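Vekora Hookup Wire, Yellow, Single Core
Home > Workshop > Wire and Cable > Hookup Wire

Item no. 1511
Sold by: Burnari Electrical Supply
Availability: In stock, cut and packed to order

Choose your length:
18 feet, hand coil
90 feet, small spool
400 feet, large spool

Add to cart
Add to wish list
Compare

Product information

Vekora hookup wire is a thin insulated copper wire for the inside of small equipment, for practice boards, for model railroads and for all the short connections which a workbench needs every week. The insulation is bright yellow through its full thickness, so a scratch on the surface does not change the color. The conductor is soft copper, made of fine strands, and it bends easily in the fingers.

We carry this wire already for many years, and we keep the yellow in all three lengths. Customers choose it mostly for signal lines and for temporary wiring, because it is easy to find again when the cabinet is full of black and red. If you repair old radios or door chimes you will probably like to have one coil of it in the drawer.

The wire is for low voltage only. Please do not use it for house wiring, for lamps connected to the wall outlet, or for anything which becomes hot in normal use.

Specifications

Type: hookup wire, single core
Conductor: copper, fine stranded
Insulation: soft plastic, yellow
Use: low voltage, indoor, dry places
Lengths: 18, 90 and 400 feet
Marking on insulation: none
Packing: coil with paper band (18 feet), spool (90 and 400 feet)
Country of packing: see label on the bag

What is in the package

One coil or one spool of wire, as ordered. The 18 foot coil comes in a resealable bag with a paper label. The spools come with a small notch in the side where you can put the free end after use. Stripping tool, connectors and sleeves are sold separately.

How the wire behaves

A coil that has been stored for long time wants to stay a coil. When you take off the paper band, hold the coil with one hand and turn it while you pull, as you would unroll tape. If you pull the wire off sideways, each turn gives a twist, and the twists collect into small loops. A small loop is no problem as long as it stays open. Do not pull it tight! Open it with two fingers first, then smooth the wire over the edge of the table with light pressure.

For a straight piece, fix one end in a vise with a bit of cloth, hold the other end with pliers, and pull slowly until you feel the wire become a little stiff. Stop there. More force makes the copper thinner and you will see nothing from outside.

Cutting and stripping

Use side cutters with a clean edge. Old cutters press the strands flat and then the end does not go into the terminal. Cut a little longer than you measured; everybody cuts too short at the first time, we also.

Set the stripping tool to the smallest hole that does not touch the copper. Make one test on a waste piece and look at the strands. If some of them are missing or have a bright scratch, take the next hole. Turn the bare strands together between thumb and finger, in the same direction they already lie. For screw terminals we recommend an end sleeve from the Jalley range, which you find under Accessories.

A very short bare tip is enough for soldering to a pad. For a screw terminal, remove as much insulation as the terminal is deep, so that no copper stands outside.

Cleaning

Yellow shows the dirt from the bench more than dark colors do. Gray marks from metal dust or from pencil go away with a soft cloth and a little water with dish soap. Dry the wire well before you use it. Strong solvents can make the surface dull or sticky and we do not advise them. Marks on the insulation have no influence on the function, but if the insulation is cut or you see copper through it, please cut this part out.

Storage

Keep the wire in the bag or on the spool, away from the window. Leftover pieces can be kept flat in a box, with one loose turn and a paper tie. Rubber bands leave a mark on the insulation after some months, so we use paper or cotton string. In July and other hot months, do not leave the spool in a closed car.

Shipping and returns

Orders placed before noon leave our warehouse in the same afternoon. The 400 foot spool ships in its own carton. Unopened coils and spools can be returned. Wire which has been cut to a special length on your request can not be returned, except if we made a mistake with the length or color.

School and club orders: we can pack many small coils in one carton with mixed colors. Write the wish in the comment field at checkout and wait for our confirmation before you pay.

Customer reviews

Soft and easy to work with
I bought the 90 feet for the signal lights on my train layout. It goes around the corners nicely and holds the shape. The yellow is a bit stronger than on my monitor. Would buy again.

Good wire, bag could be better
Wire is fine and strips clean. The closing of the bag opened itself in the drawer and I had to coil everything again. Four stars.

Used for class
We ordered the large spool for a beginner class at the Ní Mhurchú workshop. The students can see the wire well and find their mistakes faster. The spool turns a little stiff on our holder, so we put a washer.

Reply from Burnari: Thank you for the kind words. The washer is a good idea, we add it to the notes for the spool holder.

Customers also looked at

Vekora Hookup Wire, Black, Single Core
Vekora Hookup Wire, Red, Single Core
Jalley End Sleeves, Small, Mixed Bag
Jalley Spool Holder for Bench

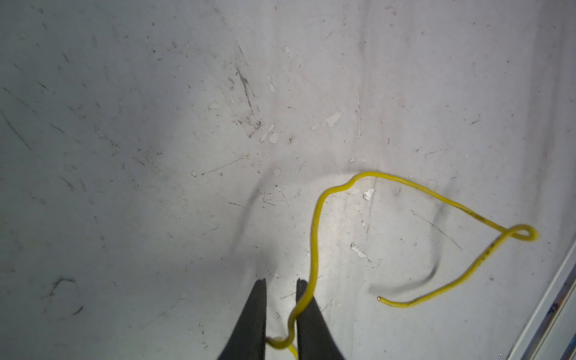

Can I order a length between 18 and 90 feet?

Please write the length you need in the comment field at checkout, and we will cut it from the large spool in one piece. It comes as a coil with a paper band, and it can not be returned after cutting.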